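Home Units Readings Past handouts Contact

Unit 4: Small things on a desk
Notes for Thursday, tutor Miroslava Prokopenko

Bring these notes and a pencil. We start from the small-items table, then turn to what Hartono says about tidy desks.
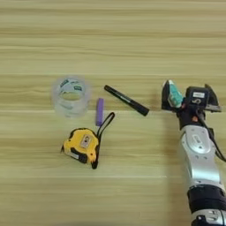
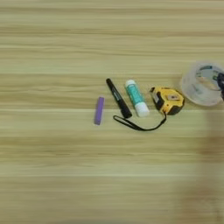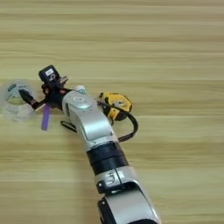 Fig. 4.1 (all three). The small-items table. Tape measure and black marker in the first two; packing tape in the first two; glue stick in the second.

Hartono's claim is that things set in a row get found faster than things in a cluster. Maybe. The study had 239 office workers and the "search" was for one item at a time, called out by a researcher. Who looks for a marker that way? You want the marker because you've just taped a box shut.

Komov sorts by use: measuring, marking, sticking. Fine until you reach the purple block. Is it an eraser? A nail buffer? A scheme that needs you to know what a thing is before you can put it away has a problem, and Komov gives it half a footnote.

Povby sells a drawer tray on the promise of 900 saved minutes a year. I can't find where the number comes from. Hafiz Saragih wrote to ask and got a catalogue.

For discussion
- Would you store packing tape with the glue stick? Defend it.
- Does colour help, or do we just like how it looks?
- Jivon, p. 452, says labels "pay for themselves." In what?

Written response: 2,000 characters at most, in by October.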